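3.2 Cell layout, calibration and upkeep

The garment cell at the Mudonville site consists of one arm with a parallel gripper, a work surface, a draping stand and a control computer. It was built by Ronimex as a general-purpose bench cell and was modified by the authors for textile handling. The modifications are described here in the order in which they were made, as several of the later ones depend on the earlier.

The arm is bolted to the left end of the bench through an adapter plate. In the first configuration the plate was fastened directly to the bench top, and the joint loosened under repeated lateral pulls on heavy knits. The fasteners were replaced with through-bolts and a backing plate was added under the bench. Torque is now checked with a click wrench at the start of each working week, and a paint line across each bolt head gives a visual check between times. No movement of the paint lines has been recorded since the change.

Cable routing proved to be the main source of unplanned stops. The gripper cable originally ran through clips along the outside of the forearm. At full wrist rotation the last clip acted as a bend point, and the inner conductors failed next to it. The clip was removed and the cable was given a free loop between the base and the elbow. The loop must be long enough to avoid tension at the far side of the bench and short enough to stay off the textile. Its length is set by driving the arm through the four extreme poses of the workspace at low speed, after which the cable is tied at the base.

The gripper fingers carry replaceable silicone pads supplied by Wusano. Lint collects on the pads and reduces friction, particularly with brushed cotton. Pads are wiped with isopropyl alcohol at the start of a session and again after every 800 grasps, and are replaced when the surface texture can no longer be felt with a fingernail. Over the period reported here the cell completed 2,339 grasps. Finger closure is re-zeroed after each pad change, as a new pad is thicker than a worn one and the closing force otherwise rises above the set value.

Hand-eye calibration uses a printed target clamped to the bench. The procedure is repeated after any work on the wrist, the camera mount or the adapter plate. A calibration is accepted when the residual at all target positions is below 2 mm. If it is not, the target is reclamped and the procedure is run once more before the mount is inspected.

3.3 Preparation of the work area

Cloth is laid on the surface by hand before a session and is not smoothed, so that the arm meets folds and seams of the kind found in household laundry. Shirts are placed on the stand at the rear of the work area. Everyday objects are left within the workspace as obstacles for the motion planner, and their positions are not measured in advance. Figure 4 gives the cell in this state, with a mug on the knit cloth, a white T-shirt on the stand and the arm at the left. 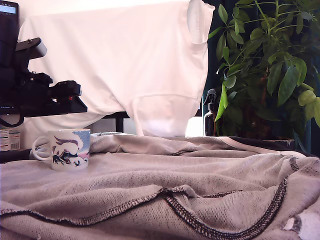 Figure 4. Work area of the garment cell with textiles and obstacles in place.

Habibur Jayasinghe objected to the free cable loop on reading a draft of this section, and noted that in the Siriwardena cell a similar loop had caught on a sleeve during a retract move. He would have preferred a spring-loaded retractor at the shoulder, and considered the added drag on the elbow joint an acceptable price. The retractor was tried for 2 sessions. Drag at the wrist shifted the force reading enough to trigger false contact events with light fabrics, and the loop was reinstated. The retract path was instead changed so that the elbow rises before the base turns.

White fabric posed a separate difficulty. Under the bench lighting it saturated the camera, and the hem could not be segmented reliably. Exposure is now fixed at the start of the session against a white reference card held at the stand, and automatic exposure is disabled. Darker textiles are then underexposed but remain usable after gain correction in software.

The maintenance log is kept as a plain text file on the control computer. Each entry gives the operator, the component, the action taken and the grasp count at the time. Entries for calibration also give the residual before and after adjustment. The checklist in current use was drawn up by Ruwan Amarasinghe and was revised in July, when the check of the base cable tie was moved ahead of the homing routine.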